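Pointed fingers vs. wide pads for thin stuff (two arm setup)
Forum: Arms, Grippers and End Effectors

nazma_sheikh
Posted 12 January 2026

Hi all, long post, sorry in advance. We've got a two arm table and I've been going back and forth on fingers since November. The candidates are the pointed ones we've been running and a set of wide soft pads from Skulletti that a lot of you seem to love. The job is flower arranging, artificial stems into glass vases, and I picked it because it's mean. Stems are thin, heads are floppy, leaves get in the way of everything, and the vase necks don't forgive much.

So far the pointed fingers are winning for me and I kind of didn't want them to (the pads cost more and I had to beg for them). With the points I can get under a stem that's lying flat on the table. With the pads I end up pushing it along like a broom.
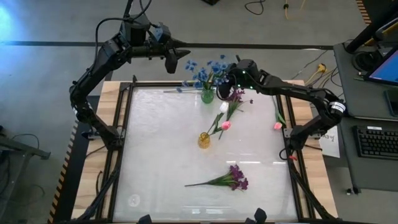

My other headache is the wrist camera. Great for the last little bit of the approach, but once there's a bunch of petals between the lens and the fingertips I'm basically driving blind, and I go back to the overhead view. The overhead view is terrible at telling me how high the stem tip is above the rim. So I use both and trust neither, ha.

Anybody running pads on thin stuff and happy with it? Settings, tricks, whatever you've got.

torque_and_toast
Pads, every time. I think you're squeezing too hard. If you close gently and let the foam wrap, you get way more contact on the stem and it stops spinning in the grip. Points give you one tiny line of contact, and the head of the flower just swings around like a weather vane.

nazma_sheikh
The swinging is real, I'll give you that. But I did try closing gently! I did 21 picks with each set, same stems, same start spots. Points dropped 3. Pads I quit scoring because so many never left the table in the first place. Once it's in the grip the pads are nicer, no argument. Getting it in there is my whole problem.

gantrygus
How shiny is your table? I had a glossy top once and the depth camera lost its mind. Every reflection turned into a hole in the floor. I'd look at that before blaming fingers.

nazma_sheikh
It's pretty shiny, yeah. I'm using plain color for all of this and no depth, partly for that reason and partly because colored glass was already ruining it. Yellow and green vases are pretty and they are a nightmare. You get the rim, then you get a reflection of the vase underneath, and the model I tried from Alva kept wanting to go for the one underneath.

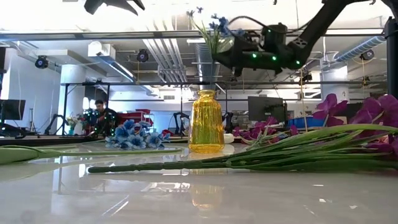
Anyway, for the insertion part I've settled on coming in high with the sprig, stopping over the neck, and then rotating the wrist before going down. If I rotate on the way down the leaves catch on the rim and the vase goes with them. Slow is fine. I've stopped caring about cycle time for now.

torque_and_toast
Coming in high makes sense. Still think you'd have an easier time with one arm steadying the vase and the other one placing. You have two, use them!

nazma_sheikh
I do that on the round vase, it tips if you look at it funny. On the tall ones the second gripper just ends up in the way of the overhead camera, so I park it up and out.

malsoon_kwon
Mal-soon Kwon here, I do controllers at Tuvach so take this with the usual salt. Has anyone suggested mixed fingers? Pointed finger on one side, narrow pad on the other. You scoop with the point and the pad stops the rotation. We ran it on cable ends for a while. Your grip force number will be off once you change the geometry, so redo the zero before you compare anything.

torque_and_toast
Mixed fingers are a pain to calibrate and I'm not sold. Now your closing point isn't centered and every taught pose is a little bit wrong.

malsoon_kwon
It's an offset. You enter it one time. I wouldn't call that a pain.

torque_and_toast
You enter it one time per arm, per tool change, and then somebody swaps the fingers and forgets. Ask me how I know.

gantrygus
Both of you are right and I'd still try it, it's what, an afternoon? Zeltwood sells blank fingers you can glue stuff to. I've been sticking strips of old bike tube on mine for ages. Looks awful and grips great.

nazma_sheikh
Ooh okay, bike tube I have. I'm going to do points on the left arm as they are and a point plus a strip of tube on the right, and run the same 21 picks. Mal-soon, when you say redo the zero, do you mean with the fingers fully closed on nothing, or closed on something the thickness of the stem? My controller lets me do either and the manual is no help.

malsoon_kwon
Closed on nothing first, then check it against a stem. If the two disagree by much, your rubber is compressing more than you want and you should go thinner.

nazma_sheikh
Perfect, thank you. Gluing tonight, will post numbers in this thread once I have them.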